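I said I'd write up the gripper project once there was something to tell, so grab a cuppa. As of 15th June the team at Urkside has 2,968 recordings of people doing ordinary things with their hands, and they're after more people to come in and do the same.

If you missed my last piece (it was back in January, I don't blame you), the short version goes like this. Plornar is a learning system that is meant to pick up household jobs by studying examples. Somebody has to make those examples. You hold a gripper in your hand, a bit like a pair of oversized tongs with a camera on it, and you fold the tea towel or put the lid on the jar using only that. The camera records what the gripper sees, and the recording goes into the pile with all the others.

I had a go myself and I was dreadful! My first lid went straight onto the floor. Azra Obradović, who runs the sessions, told me to keep it in. She likes the fumbles, as long as you pick the thing up again and finish the job, and she reckons the early batches were far too tidy. Everyone was on their best behaviour and the system had hardly any examples of somebody recovering from a mistake. I can confirm I have helped enormously on that front.

A session runs for around 20 minutes and you get a break whenever your wrist complains. Mine complained. You do the same job over and over with small changes – towel turned the other way, jar a bit further off – and it gets oddly soothing after a while. I had the radio on in my head the whole time and forgot to be self-conscious.

The newest batch is 568 recordings from the Flumham sessions, which Jeferson Lopes has been sorting through. He watches every one of them and writes a short line saying what the person was trying to do. I asked if he skips ahead and he looked quite hurt. His biggest gripe at the moment is labels, as two people will describe the same towel fold in completely different words, and then somebody has to decide whether it's one job or two. Radka Dervishi has been drawing up a shared list of terms, and there was a fairly lively discussion over "put" and "place" while I was there. I left before it was settled.

Ilir Nikolaidis looks after the grippers and gave me a quick lesson in holding one. Keep your elbow loose, let the fingers open wide before you go in, and don't rush the last bit. I rushed the last bit every time.
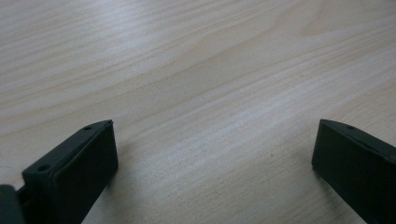 The gripper's two dark fingers, open over the pale wood tabletop.

Next up is a run of kitchen jobs at the Babić building, with 2 stations going at once if the bookings come in. You don't need any experience and you don't need to be good at it, as I have now thoroughly demonstrated. Left-handers are especially wanted, Azra says, as she's only had a handful so far. Amra Dumitrescu is taking names at the front desk in Urkside, or you can leave a comment under this and I'll pass it along. I'm booked in again myself, and I've been practising on the jam jar at home with the salad tongs.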